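Voltham 厨房用品中文属性词表：数据说明

版本 2，二月更新。本数据集收录家用厨房收纳与沥水类商品的中文名称、属性及同义词，供商品检索、类目归并和文本规范化使用。

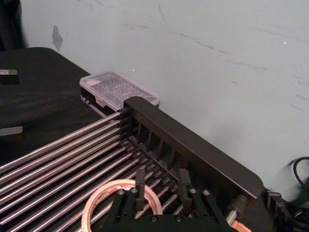 数据概况

词条总数：3511
同义词组：594
一级类目：7
语言：简体中文，少量词条附繁体写法
编码：UTF-8，无 BOM
换行符：LF

文件结构

terms.tsv 主词表，每行一个词条
synsets.tsv 同义词组，首列为组编号，次列为首选词
categories.tsv 类目编码与上下级关系
CHANGES.txt 版本变更记录

各文件首行为列名，字段以制表符分隔。字段内不含制表符和换行，无需转义。空值写作空字符串，不使用 NULL 或短横线。

主词表字段

term_id：词条编号，字符串类型，保留前导零。
term：词条正文，已去除首尾空格。
category：类目编码，对应 categories.tsv 的 code 列。
attr_type：属性类型，取值为 material、form、mount、finish、part、use，商品名称类词条留空。
synset_id：所属同义词组编号，无同义词时留空。
source：来源代码，D 为 Dellberg 商品目录，P 为 Pennington 分销清单，M 为人工补录。
status：active 或 deprecated。

来源与处理

原始文本取自 Dellberg 的商品目录和 Pennington 的分销清单，仅使用标题和规格栏，不含买家评论、价格和库存。处理顺序如下：全角字母与数字转半角；删除促销用语；按规格栏标签切分；合并完全相同的字符串；人工指定首选词。

“沥水架”“碗碟架”“晾碗架”归入同一组，首选词为“沥水架”。“沥水篮”单独成组，不与前者合并。“304不锈钢”与“不锈钢”之间为上下位关系，记录在 synsets.tsv 的 parent 列，检索时是否展开由调用方决定。

“接水盘”与“托盘”在两个来源中的用法不一致。Dellberg 的“托盘”多指架体下方的接水部件，Pennington 则同时用于独立商品。当前版本按来源分别标注，未作统一。

标注规则

材质词只标注规格栏明确写出的内容，不从商品标题推断。“金属色”“仿木纹”属于 finish，不属于 material。复合词先查整词，查不到再拆分，例如“可伸缩沥水架”拆为“可伸缩”和“沥水架”，前者标为 form。

尺寸、容量、层数不进入词表。含数字的型号一律删除，钢材牌号除外。

已知问题

方言及地区性叫法覆盖不足，粤语用词尤其少。
mount 类属性中“壁挂”“挂墙”“上墙”的边界不清，部分词条可能重复。
deprecated 词条仍保留在主词表中，统计前应按 status 过滤。
繁体写法由转换表生成，未逐条校对，“杆”“桿”混用的情况尚未处理。

使用限制

词表不适用于材质认证、食品接触安全判断或商品合规审查。属性仅反映来源文本的写法，不代表实物检测结果。用于训练分类模型时，应按同义词组划分训练集与测试集，避免同组词条跨集出现。

读取方式

使用 pandas 时应指定 sep="\t"、dtype=str、keep_default_na=False。缺少后两项会导致 term_id 丢失前导零，空字段被转为 NaN。

Somard 检索插件可直接加载 synsets.tsv，加载前须将 parent 列移至末列。插件不读取 status，弃用词条需提前剔除。

版本变更

版本 2：新增 parent 列；source 由全称改为单字母代码；删除重复的表面处理词条。
版本 1：首次整理。

勘误请注明 term_id 与所用版本。涉及类目调整的，须同时附上原类目编码和建议编码。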